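Kindirano Teleoperation Gallery: Desk and Refrigerator Tasks

Material on this page comes from the household task set recorded at the Kindirano room. Tasks are shown to the robot by remote control. The operator wears a headset and a pair of tracked gloves, and arm and finger motion is mapped to the robot at a fixed scale. Kinesthetic demonstrations, where a person moves the arm by hand, are covered on the Charbonneau page and are not repeated here.

Operators for this set were Jyoti Chaudhary and Grigore Ursu. Naveen Nigam wrote the hand retargeting code. Kanchan Pandey checked the recordings and assigned the labels.

Each task has 50 accepted demonstrations. A demonstration is accepted if the object ends up inside the target zone, no joint reaches its limit, and the operator does not pause for longer than two seconds. Rejected attempts are kept under a separate index – they are used for failure labeling. The index for the full set currently ends at 3742.

Bottle, desk to refrigerator

The task starts with the bottle upright near the back right corner of the desk and the right arm at rest. The operator holds the neutral pose until the joint readings settle, then closes the clutch pedal to take control. Arm motion before the pedal signal is discarded. The bottle position is varied between demonstrations; the desk stays where it is.

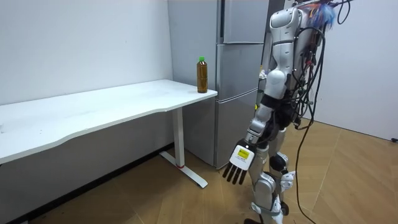
Right arm lowered, fingers open. Bottle with green cap on the desk, refrigerator behind.

The reach is the slow part. Ursu approaches from the side with the palm vertical, Chaudhary from slightly above. Both styles are in the set and carry different labels, as mixing them without labels gave a policy that hesitated near the cap. Finger closure is commanded as a single value for this task. Individual finger control is available but added noise to the grasp without improving it.

Recording notes

Attempts are capped at 60 seconds. Time spent returning to the rest pose is logged but trimmed from the training copy. Glove calibration is repeated at every change of operator and after any break – drift in the thumb channel was the most common cause of rejected grasps in July.

Requests for the trimmed recordings go to Omprakash Semwal. State whether rejected attempts are needed.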